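Ticket: label printer skips every other label after driver update
Posted 11 May 2019 by shop admin, Szalai Parts & Returns
Status: closed

Opening this again because the first ticket got closed while I was at lunch. Not fixed. Same printer, same problem.

Setup. Salero desktop thermal printer, the older one with the gray lid. USB to the packing PC. Labels come out of Plorkanance (our stock program), which sends them to the Windows driver. Roll is the 4 x 2 gap type, same supplier as always.

What happens: print one label, fine. Print two, get one good, one blank, one good. Print a batch of 159 and you get a blank between every pair, plus now and then the text starts halfway down and runs over the gap. Burned through most of a roll finding that out.

Started right after the driver update. Did nothing else that day except move the desk.

Tried so far:

- Power off, wait, power on. No change.
- New roll. No change.
- Cleaned the head with the pen thing. Slightly darker print, still skips.
- Different USB port. No change, and Windows made a second copy of the printer, so now there are two with the same name. Deleted one. Deleted the wrong one. Put it back.
- Held the feed button for the self test. Self test prints OK, no blanks. So the printer itself can feed a label right when it wants to.

That last one made me think driver or page size. Support (first reply) said check the stock size in the driver AND in the program, they have to match. In the driver it was set to 4 x 6. It had been 4 x 2 since we bought the thing. The update put it back to default and didn't say a word.

Changed to 4 x 2. Printed five. Better! No blank after the first one. Blank after the fourth. So, half fixed.

Second reply from support asked for the log and the sensor reading. Sensor menu says 775 on the label and the gap reading jumps around every time I look. They said that's a calibration issue, run the auto calibrate from the driver tools tab, lid closed, roll loaded, at least a foot of labels left.

Ran it. It spat out a strip of labels, stopped, blinked, went green. Printed ten. All good. Printed another ten. All good. Went to get coffee, came back, printed twenty, blank after number twelve. Grr.
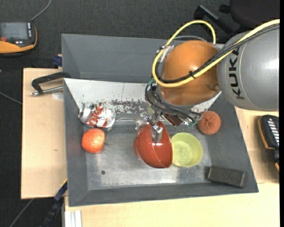 Next I went after the job itself, not the printer. Plorkanance has its own page setup hiding under Templates > Output, and it was adding a "form feed after record" on any template with a picture field. We have a few of those. The bin labels are the worst, they carry a bin code, a bar code and a little drawing of the bin so people put the right one on. Ours have sloping sides, and on a slope like that a label peels if it goes on crooked, so we print spares, so the blanks really add up. Anyway. Unticked the form feed box on the bin template. Saved. It un-saved itself. Ticked, unticked, saved with a new name, and that one stuck.

Printed the new template, full batch. No blanks. Ran it again to be sure. No blanks.

Then tried the plain shipping template and THAT one skipped once. Checked, same box ticked, even with no picture field. Went through the whole list and unticked every one. Had to save each under a new name, so our template list is now a mess of things ending in _2. Will clean up later.

Asked support if the box is meant to behave like that. Answer: known issue in the current build, fix planned for October. Until then save as new. Would have been nice to see that in the release notes.

Counter on the printer says 1,243 since the last head clean, so no, the head isn't worn out, first guy who suggested a new head can relax.

What fixed it, short version for whoever finds this:

1. Driver > Page Setup > stock size back to 4 x 2 (the update resets it)
2. Driver > Tools > auto calibrate, lid closed
3. Plorkanance > Templates > Output > untick form feed after record, SAVE AS A NEW NAME
4. Delete the duplicate printer in Windows, check wich one is the default first

Do all of them. I did them one at a time and each only got me part way.

Still open, not urgent: the Pitutlow hand scanner reads the new labels fine but beeps twice on the small ones. Did that before too I think. Will open a seperate ticket if it gets worse.

Closing.

Update: second packing PC had the same driver reset. Same steps, worked first time, took 6 minutes.

14 comments | 3 shares | 22 people found this helpful

Contact support | © 2019 Szalai Parts & Returns | Back to top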